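White film on glasses and flatware, 24-inch dishwasher, municipal water

Posted in Kitchen and Laundry Appliances by saltbridge_2

The dishwasher is a built-in Brabec, 24 inches wide, installed new in June when we moved to Vondbridge.

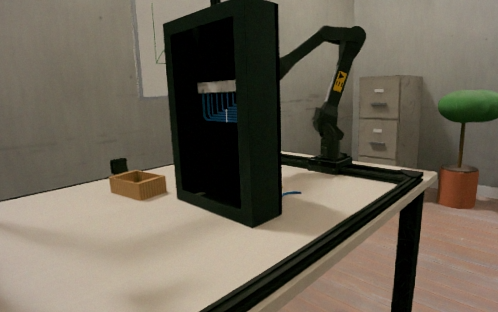
For the first weeks everything came out clear. Since then a white film has been building up on glasses, flatware and the inside of the door. It is worst on the upper rack. The film is dull when dry and disappears when the glass is wet, then returns as the glass dries.

Water hardness according to the utility report is 174 ppm as calcium carbonate. There is no softener in the house and the dishwasher does not have one built in.

What I use: Orden powder, filled to the line in the main cup. No prewash dose. Rinse aid dispenser is filled and set to 3. Normal cycle, heated dry off.

What I have tried:

Cleaned the filter. There was some grit and a label fragment in it, nothing that looked like a blockage.

Ran an empty hot cycle with a store-brand cleaner. The door liner looked better for a short time.

Changed from powder to tablets for one box, then went back to powder. No clear difference, although I did not keep notes.

Checked that both spray arms turn freely by hand. They do.

I would like to know whether this is mineral deposit, detergent residue, or damage to the glass itself, and how to tell them apart without guessing. I would also like to know if 174 ppm is high enough to cause this by itself. The house we left had harder water, I think, and an older machine, and we did not have the problem there. I don't have the old utility report any more.

I do not want to install a whole-house softener if a change in dosing will fix it.

greywater_notes
Accepted by the original poster

174 ppm is a little over ten grains per gallon. Most hardness charts put that in the hard range, close to the line where very hard starts. It is enough to leave a film if the detergent is short or old, or if the wash is too cool. It is not so high that you need a softener to get clear glasses.

Start with the vinegar test. Take one filmed glass, dry, and soak the lower half in plain white vinegar for a few minutes. Rinse it, dry it with a cloth and look at it against a dark background.

If the lower half is clear and the upper half is still dull, the film is mineral. Continue below.

If there is no difference, rub the glass with a fingertip under warm water. A slippery feel points to detergent residue, which can be caused by overdosing, by a cup that opens late, or by a rinse that is not getting full water.

If there is no difference and nothing feels slippery, the surface is probably etched. Etching is loss of glass and cannot be reversed. It is more common in soft water with too much detergent, so I would not expect it at your hardness, but test more than one glass. Older pieces may have etching and film together, and then the vinegar gives a partial result that is hard to read.

Assuming mineral film, these are the things to change. Change them in this order and run several loads between changes. If you change them all at once you will not know which one mattered.

Inlet temperature. Run the kitchen tap until it is fully hot before starting the machine. The dishwasher normally tees off the same hot line, and if the pipe run is long the first fill is mostly whatever was sitting in the pipe. Some machines heat the water in the main wash only, so a cool first fill affects the prewash and a cool last fill affects the rinse. If you have a thermometer, measure at the tap and compare it with the minimum inlet temperature printed in the manual. If the reading is below that, correct the supply before you touch the dosing.

Detergent dose. Filling to "the line" may not be enough. Many cups have more than one line and the lower one is meant for soft water. Look at the cup with a flashlight. For ten grains I would use the upper line and add a small prewash dose, either in the prewash well next to the main cup or directly on the door if there is no well. The builders in the detergent tie up calcium and magnesium. Once they are used up, the remaining hardness comes out on whatever surface is in there.

Detergent age. Powder kept under a sink absorbs moisture. If it has lumps that do not break between your fingers, discard it. Keep the new box somewhere dry with the lid closed.

Rinse aid. You are at 3. I don't know the scale on your model, so check the manual for the maximum and go up one step at a time. Too much gives a bluish or rainbow streak and sometimes foam in the bottom of the tub. If you see either, go back down one step. Check that the level in the reservoir drops over time too. A dispenser that stays full is not dispensing, and the setting has no effect.

Cycle. Stay off the short cycle while you are testing. Turning heated dry on or off changes how visible the film is but has little to do with how much mineral is left on the glass.

For the film that is already there, put citric acid powder in the main cup of an empty machine, no detergent, and run a hot normal cycle. Do not mix it with anything containing bleach. Follow the amount on the package. Afterward run one more empty cycle with detergent. The glasses can be done by hand in vinegar or in a weak citric acid solution. Don't soak aluminum, and don't soak anything with a metallic rim.

About the upper rack being worse. On a lot of machines the upper arm is fed through a tube at the back that mates with a port only when the rack is pushed fully in. If a tall plate in the lower rack or a handle behind the upper rack stops it short, the arm still turns freely by hand but gets poor flow in use. Push the rack in and confirm that it seats. Also hold the upper arm up to the light and look through the holes. Scale collects at the outer holes first. A wooden toothpick will clear them. Do not use a drill bit.

pipe_dope

get a softener. we had the same thing in Pludmont and tried every detergent at the store. put in a softener and it stopped. glasses, shower door, kettle, everything. you will spend more on citric acid and rinse aid than the salt costs

also powder is better than tablets but that is just my opinion

Comment by greywater_notes: The poster asked for a way to avoid a softener. If one is installed, the detergent dose has to come down at the same time. Keeping the hard water dose in softened water is a common cause of etched glass.

Comment by pipe_dope: fair. ours did go a bit cloudy on the wine glasses after, could be that

lowvoltage_lou8

The accepted answer covers most of it. One addition on the supply side.

If the fill is short, you get the same film. The detergent is then too concentrated in the wash and there is not enough water in the rinse to carry the minerals and soil away. To check, start a cycle, let the first fill finish, then open the door carefully once the arms have stopped. On most built-in units the water should come up to or slightly over the heating element, if it is exposed. If yours has a hidden element the manual may give a level, otherwise compare it with the edge of the filter.

If it is short, in order of likelihood:

Shutoff valve under the sink only partly open. Installers sometimes leave it this way, and things stored under the sink can knock a lever valve partway closed.

Inlet screen blocked. It is at the water valve behind the lower access panel. New plumbing sheds solder bits, tape and sand, and yours was a new install. Switch off power at the breaker and close the water before removing the line. Put a towel down. Have a new washer ready if the fitting uses one.

Kinked supply line behind the cabinet. You may not see this without pulling the unit forward.

Float stuck high. Lift it and let it drop. It should move without resistance and click.

I would do this before buying anything. It takes less time than the citric acid cycle.

Update from saltbridge_2, February 11, 2019

Vinegar test: the lower half went clear on three glasses out of four. The fourth did not change and is an old one, so I am treating it as etched and leaving it out.

The cup has two lines. I had been filling to the lower one. I am now using the upper line with a small amount in the prewash well.

Water at the tap was barely warm when the machine normally started. The water heater is at the other end of the house. I now run the tap first.

Fill level looked correct, just over the filter edge, but I found the shutoff valve was not fully open and opened it anyway. I did not pull the inlet screen.

Rinse aid is unchanged at 3 for now. The dial on this model goes to 6.

After 8 loads there is no new film that I can see on the cleaned glasses. I realize I changed the dose and the temperature in the same week, against the advice above, so I cannot say which one did it. The door liner still has a light haze along the bottom edge, where the citric acid did not seem to reach. I will wipe it by hand and see if it returns.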